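Search this site Type and press Enter

Recording your first batch of practice grasps in simulation

Posted 19 January 2021 by Nuria Iglesias

So you've got the simulator running and an arm that moves when you tell it to, and now you need examples. Lots of them! I put off writing this up for ages, and then two people asked me the same questions in one week, so here goes. I'm going to walk through how I recorded the Dorevdale set (233 grasps, all driven by hand) and which parts I'd do differently.

Start with the table. Pick a handful of objects that don't look or behave alike, and spread them out. My first table had seven things on it, all of them basically boxes, and the policy I trained on that was great at boxes and hopeless at everything else. Now I mix flat things, tall things and at least one awkward lump. Something thin like a pencil is worth including even if you hate picking it up (I do). Leave enough space between objects that the fingers can get in without knocking the next one over.

Then decide on your starting pose and save it. I use Wusumholm for this, which is a little script that puts the arm back where it was and shuffles the objects by a small amount. Whatever you use, make sure it writes the object positions into the log before you move anything. I forgot once and lost a whole afternoon of recordings.

Next, set up your views. I want one that takes in the table and the arm together, and one close in on the part that does the touching. Check both before you hit record - it's so easy to have the arm blocking the very thing you care about.

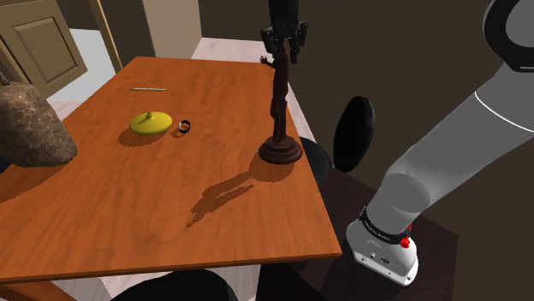
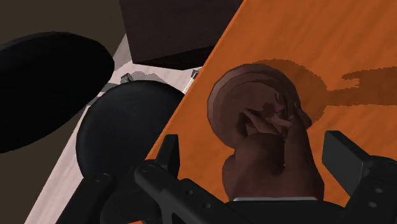
Once you're recording, go slowly. Bring the hand in over the object, pause for a beat, come down, close, pause again, lift. Those pauses feel silly while you're doing them, but they make it much easier to chop the recording into stages later. If you mess up, keep going and try to recover, then tag the run as "recovered" and keep it. I used to throw those away and I really regret it, they were some of the most useful examples I had.

Change your approach too. Come in from straight above a few times, then from the side, then at some angle you wouldn't normally pick. I do 32 runs per object and swap the approach whenever I notice I'm on autopilot.

For labels, keep it boring: object, approach, result, and a short note. I write mine in Arrieta while the run is still fresh in my head. Watch out for "result", though. I count a grasp as good only if the object is still in the hand after the lift and a little wiggle, and you'll want to settle on your own rule before run one, or you'll end up relabeling everything like I did in August.

Last thing is playback. Pick a few runs at random and replay them from the log alone, with the controller unplugged. If the replay drifts away from what you recorded, your timestamps are probably off, and the Zakov exporter has a setting for that under "clock source". Set it to simulator time and export again.

Next time I'll get into splitting the runs for training, and how I ended up with the same object on both sides of the split. Oops!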